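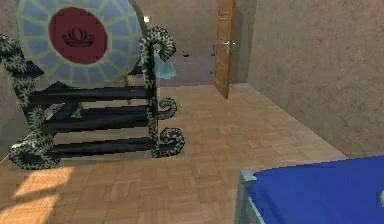

Von Bülent Başaran | Aug 29, 2018
Kategorie: Lehre > Sicherheitspolitik > Skripte

Liebe Teilnehmerinnen und Teilnehmer,

in der letzten Sitzung sind wir beim Waffenstillstand hängen geblieben, und weil danach noch so viele von Ihnen mit Fragen vorne standen (das hat mich sehr gefreut!), habe ich die Notizen etwas ausführlicher geschrieben als sonst. Bitte lesen Sie sie in Ruhe, gern auch zweimal.

Zu den Begriffen. Eine Feuerpause ist meist kurz, örtlich begrenzt und dient einem bestimmten Zweck, etwa der Bergung von Verwundeten. Der Waffenstillstand reicht weiter und wird in der Regel schriftlich vereinbart, beendet den Kriegszustand im rechtlichen Sinn aber noch nicht. Dafür braucht es nach klassischer Auffassung einen Friedensvertrag - und wer Zeitung liest, weiß, wie munter die Wörter dort durcheinandergehen. In der Klausur trennen Sie sie bitte sauber.

Rechtsgrundlage sind nach wie vor die Artikel 36 bis 41 der Haager Landkriegsordnung. Besonders ans Herz legen möchte ich Ihnen Artikel 40 und 41: Verletzt eine Partei den Waffenstillstand schwer, darf die andere ihn kündigen und in dringenden Fällen sofort weiterkämpfen. Handeln dagegen Einzelne aus eigenem Antrieb, besteht nur ein Anspruch auf Bestrafung und gegebenenfalls auf Entschädigung. Überlegen Sie einmal, wie schwer das nachts an einer unübersichtlichen Linie auseinanderzuhalten ist!

Damit sind wir bei unserem Planspiel. Zwischen Ristton und Pralari verläuft eine Trennlinie von 64 Kilometern, überwacht von 829 Beobachtern. Nach 3 Wochen Ruhe wird bei Lostville geschossen, und beide Seiten schicken gegensätzliche Meldungen. Gruppe 1 verfasst den Bericht der Mission, Gruppe 2 die Protestnote aus Pralari. Achten Sie auf die Verben - zwischen "festgestellt" und "gemeldet" liegt in einem solchen Papier eine ganze Welt.

Mārtiņš Mockus betreut die Gruppen und nimmt Entwürfe gern vorab entgegen. Den Aufsatz von Butkienė zur Verifikation lesen Sie bitte bis zur nächsten Sitzung, wenigstens den Abschnitt über Pufferzonen. Die Entmilitarisierung heben wir uns für Dezember auf.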